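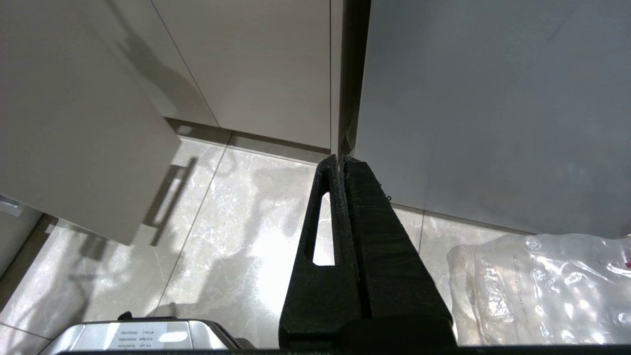 Unit 4 deals with the lower part of a fitted run of cabinets: the doors, the gaps between them, and the kickboard. Most of the complaints a fitter gets in the first year come from this part of the job, and most of them can be traced to the base not being level when the doors went on. Look at how the kickboard sits back from the cabinet faces and is a shade darker than they are. The setback gives your toes somewhere to go when you stand close to the cabinet, and the darker color hides scuffs. A thin vertical line is all that separates one closed front from the next, and that line is what the eye checks first. If it is wider at the top than at the bottom, people notice, even if they can't say what is wrong.

Terms used in this unit

Carcass: the box itself, without doors or drawers.
Front: any door or drawer face you see when everything is closed.
Reveal: the gap between two fronts, or between a front and a side panel.
Kickboard: the strip that closes the space under the carcass. Some suppliers say plinth or toe kick. In this course we say kickboard.
End panel: a finished panel that covers the exposed side of a run.

Order of work

Level the legs first, starting from the highest point of the floor. Join the carcasses and check level again, front to back as well as side to side. Hang the doors only after the run is fixed to the wall. The kickboard goes on last.

Students who did the April session with Gudrun Lindqvist will remember that she had everyone hang a door on a carcass that was out of level, then try to correct it at the hinges. It can be done, up to a point. After that the door starts to swing by itself, and the reveal at the top corner opens up.

Doors and handles

The workshop uses the Stirnen door set. Each hinge has three adjustments: side, depth and height. Change one at a time and close the door after each change. Set the side adjustment first – it affects the reveal more than the other two.

Bar handles show errors more than knobs do. A long vertical bar that leans even slightly will look worse than the door behind it. Mark both holes from the same edge of the door with a jig, and drill from the face with a scrap block clamped behind.

Kickboard

Measure the height at both ends and in the middle. Floors are rarely flat, so use the largest figure and scribe the board down to the floor. Do not glue it. Someone will need to get behind it for a leak or a dropped screw, and clips let them do that.

Before next time

Read the chapter on end panels in the Tangen handbook. Bring your own pencil and square. Tuva Strömberg will take the first hour, on scribing, and the rest of the session is bench work.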